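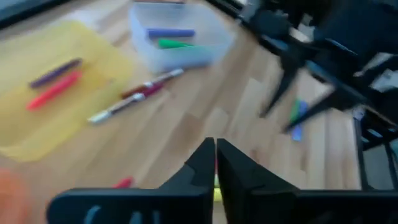 Roald Backlund wrote back within the hour that the left and right columns were swapped in the old export, and that anyone who'd pulled it before the fix should bin it and start again. Fair enough. Fixed now, see below.

Dester foot and ankle follow-up notes, v2

What's in it
Clinic letters and follow-up scores after ankle and big toe surgery. 100 patients, one row each. Plain CSV, plus a folder of letters as text. Names, addresses and hospital numbers taken out by hand, then checked again by Evaristo Fiore.

Columns
id - random, not linked to anything
side - L or R (the one that was wrong)
op - short code, list in codes.txt
weeks - weeks since the operation
pain - 0 is none, higher is worse
walk - what the patient said they could manage, free text
boot - y/n, still wearing the boot at the visit
letter - file name of the matching letter

Up to 7 visits per patient, most have far fewer. Visit rows are in visits.csv, join on id. Blank means not asked. It does not mean zero!! Please don't fill them in.

Known problems
- pain was scored by two diffrent nurses, not quite the same way
- 2 letters missing, ids in missing.txt
- some op codes from Viklund clinic are the old style, still to be mapped
- walk has spelling all over the place, left as it was
- nothing on children, adults only

Split
50 for building, 50 for testing. By patient, so visits never cross over. Keep it that way.

Use
Teaching and research. Not for deciding anybody's treatment. Don't try to work out who people are. If you think you've spotted someone, mail Evaristo and delete your copy.

To do
Pustis letters, promised for November. Pain diary from Nusent if they ever send teh key for the file. Proper licence text.

Changes
v2, 2 Aug 2020 - side column fixed, codes.txt added
v1 - first export, don't use

Questions to Evaristo Fiore, codes to Roald.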